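Two Grippers and a Load of Laundry: My Visit to the Nomurine Open Day
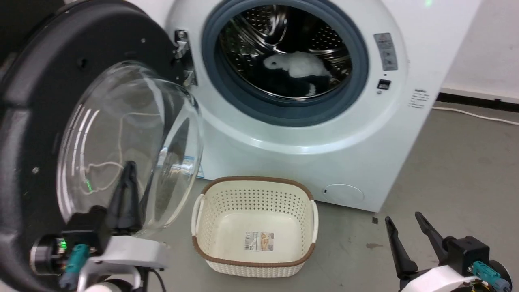

Left arm at the door, right gripper spread, basket waiting on the floor.

So I finally got to the Nomurine open day on September 16, 2021! I'd been meaning to go ever since they moved it from May, and it's a long drive for me (164 miles each way, plus a detour because I trusted my phone). Sign-in was a folding table and a sticker with a number on it. I was 7.

I went for the gripper comparison. They had two sets of fingers to try on the same pair of arms, one from Desto and one from Haque, and the job was to get clothes out of a front loader and into a plastic basket. I do laundry every week and never think about it, but watching an arm go after a fluffy white thing lying on top of a nearly black thing is weirdly tense. Where does one stop and the other start? The steel drum is shiny and full of little holes, and the guy running the station told us the reflections give the cameras more trouble than the clothes do.

The Desto fingers went first. They're quick, and they grabbed the white piece on the first go, but then they dragged a sleeve over the rubber gasket and it hung there until somebody hit pause. The Haque set was slower to close and held on better. It also came up with nothing twice, which got a groan from the whole group. If I had to pick I'd take Haque for soft stuff, though I'd want to see it with towels before I spent any money.

We got to drive it ourselves, too! The controllers are Plistamska ones, a handle for each hand with a trigger for the fingers. My right hand was okay. My left kept drifting, and I bumped the glass of the door hard enough to make everybody look up (no damage, I asked). There's a lag you have to get used to, and after a few minutes I'd stopped fighting it and was just moving slower.

I asked how many practice runs they'd logged at that station and the answer was 2141, all of them with that basket or one just like it.

Lunch was sandwiches, good ones, and parking was free but fills up early, so use the gravel lot in back. Bring a sweater if you go, the concrete floor gets cold by afternoon. I'm signed up for the next one already and I'm going to practice with my left hand.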